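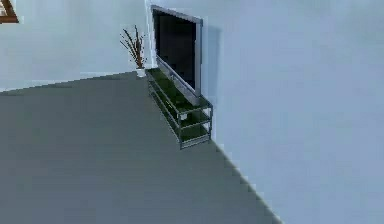
The TV corner of the simulated room used in our open day demonstrations.

About Rarnov

Rarnov tests household robot software before anyone pays for it. We are eight people, and we started because two of us had sat through too many demonstrations where the robot did one thing well and the lights went up before anybody could ask for a second thing. We don't build robots and we don't sell them. Care homes, landlords and a few manufacturers pay us to say whether the claims hold up.

Most of our work happens in simulation. Renu Bansal, who founded the company, was against this for years and still argues about it. A simulated floor has no crumbs on it. The walls are clean and the glass shelves never have fingerprints. If a program fails in a room like that, we know enough to send it back. If it passes, we know rather little, and our reports say so on the first page.

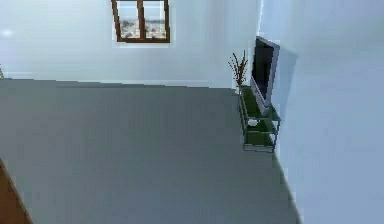 Same room, window side. The stand, television and dried branches are part of the standard layout.

Our open days

Twice a year we open the office and run the tests in front of visitors. The last one was on January 28, 2025, and 18 people came. The next is in November. We put the rooms up on the big screen, let visitors pick the starting point, and run whatever they ask for. There is no rehearsed version.

In January we showed Cekix, a navigation package that had been described to us as ready for any living room. We had run it 360 times before the open day and it reached its goal in 258 of them. Shakuntala Goel, who runs our test bench, read out the failures first. One guest from Mulder thought this was unfair to the supplier. We think a buyer should hear about the other 102.
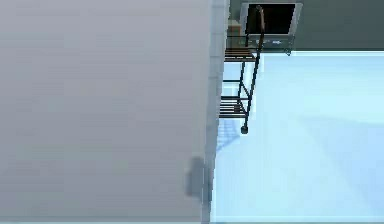 Visitors also ask why we bother with furniture at all, when an empty room would be quicker to build. Thin legs, open shelves and slats are where a lot of software gets into trouble, and a sales video tends to stay well away from them. We would like to see more suppliers bring their own awkward rooms. So far only Botia has.

Open days are free, coffee included. Bring a hard question, and please don't bring a brochure. To put your name down for November, write to Shakuntala through the contact page.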